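The stop button is not a safety plan

Kimeo, the contract laundry where I worked until last year, put in a folding arm on the returns line. It was a small machine on a bench, the kind sold as safe to stand beside, and for most of its working life it was. Then one afternoon in August it closed its gripper on the cuff of a long-sleeved shirt while Tincuța Mocanu was still wearing the shirt.

She wasn't badly hurt. She had a bruised wrist, a torn sleeve and a shoulder that was sore for a couple of weeks. The arm pulled, felt resistance, and stopped, as it was designed to do. What it didn't do was open. It held her sleeve in a protective stop, with the fingers clamped, and the stop button on the post did nothing to change that. Pressing it cut power to the joints. The gripper kept its hold with the motor dead, as many grippers do, so that a robot carrying something heavy doesn't drop it in a power cut.

That's a sensible choice if you're moving castings. It's a poor one if the thing being carried is cloth and the person next to the machine is dressed in cloth. Tincuța got herself free by unbuttoning the cuff with her other hand and pulling her arm out. Mircea Bălan, the line lead, came over with the scissors and cut away the rest.

I've told this story to people in the trade and the first question is nearly always what the sensor fault was. There wasn't one. The integrator, a firm called Lestar, sent a technician who pulled the logs and found every part working to its specification. The camera had been asked to find fabric edges within reach of the bench. It found a fabric edge. The force limit was set low enough that the pull wouldn't break a bone, and it didn't break one. On paper the machine had a good day.

The report ran to two pages. It recommended that operators be reminded to keep their arms out of the work area while the arm was in motion. It also recommended fitted sleeves, which the company duly bought and which everyone hated in the heat.

I think that report was wrong, and the way it was wrong is common enough to be worth writing about.

Start with why her arm was there. The job was sold to us as hands-off. Garments would come down the chute, the arm would pick each one out and spread it, and a person would take away the folded stack. In practice the arm failed to pick something up many times a shift. Thin synthetics slid out of the fingers. Anything that had landed in a tight ball defeated it, and it would go in, close on nothing, back off and try again from the same angle. The fix was to reach over and give the garment a shake so a corner stuck out. You could pause the machine first, but a pause meant walking to the panel, acknowledging two screens and waiting for the arm to go home before it would start again. A shake took a second.

So everyone shook. Mircea shook. I shook, and I'd signed the risk assessment. The target was 300 pieces a shift and you couldn't make it any other way. Tincuța was doing the job as it was really done, at the pace the company measured her on, and she was the one reminded about her arms.

The risk assessment had a line about entanglement. It covered hair, lanyards and jewellery. It didn't cover sleeves, in a laundry, beside a machine whose whole purpose was to find and grip sleeves. I read that document before I signed it and I didn't notice either. We had borrowed the wording from an assessment for a palletizer at our Pelano site, and that machine handled boxes.

Then there is the matter of what counted as an incident. After Tincuța was hurt I went back through the maintenance book, which was a paper one kept in a drawer. There were notes in Mircea's handwriting about the gripper catching an apron string, and a glove, and once the corner of a high-vis vest hanging on the rail. None of them had been reported because no one had been hurt. The Lestar technician never saw the book. He asked for the logs, and the logs held only what the controller considered a fault.
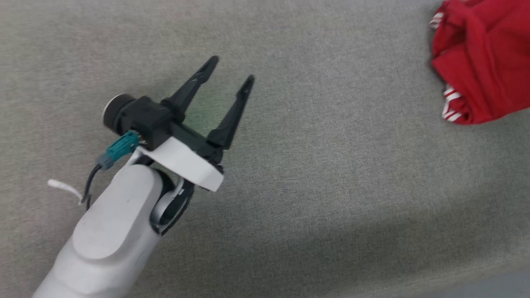
Some of what went wrong could have been fixed cheaply. A release button for the gripper, separate from the stop and placed where a trapped person can reach it with either hand, is not exotic equipment. Our arm could have had one. The quote, when we finally asked for it, was $497 plus fitting. Another brand of gripper we looked at, from Kushwaha, could be pried open by hand once the power was off, and the salesman was surprised we'd want that because his customers usually asked for more holding force.

The slow restart could have been fixed too. If it had taken one press to pause the arm and one press to carry on, I believe most of us would have used it. People don't reach past a moving machine for the fun of it. They do it when the proper way costs them their numbers, and a manager who sets the numbers should be made to run the line for a shift and see which way they choose.

What I find harder to forgive is the training. We had a half day of it, and the stop button took up most of the half day. We all hit it in turn and watched the arm freeze. The trainer never closed the gripper on a rag first and asked us to get the rag out. If he had, we would have learned in a minute that stopping the machine and being let go by the machine were separate things. Tincuța learned it with her wrist. She told me afterwards that the bruise bothered her less than the moment after she hit the button, when she'd done what she was taught and was still caught.

There's an argument, which I've heard from people I respect, that small arms like this one are so much gentler than the old presses and calenders that a bruise now and then is a fair trade. I worked beside an ironer as a teenager and I know what those can do to a hand. I'd still take the new arm over the old ironer. But the ironer had a guard you couldn't lean past and a finger bar that ran the whole width of the feed, and those were there because people had been hurt and someone was made to write it down. The gentler machines came in without the guards, on the strength of the force limits, and the force limits only deal with being hit. Being held is a different hazard. It needs its own line in the assessment and its own test on the floor before anyone starts work.

The test isn't complicated. Put an old shirt on a broom handle. Let the gripper take the cuff. Hit the stop and then time how long it takes one person, using one hand, to get the shirt back without scissors. Write the time down. If it can't be done, don't switch the line on until it can.

Kimeo fitted the release in the end, up to a month after the quote came in, depending on whose emails you go by. The restart screens stayed as they were and so did the target. When I left, people were still reaching in to shake the garments, in fitted sleeves. Tincuța had moved to the sorting tables by then. She'd asked for the transfer herself, and the form gave the reason as personal preference.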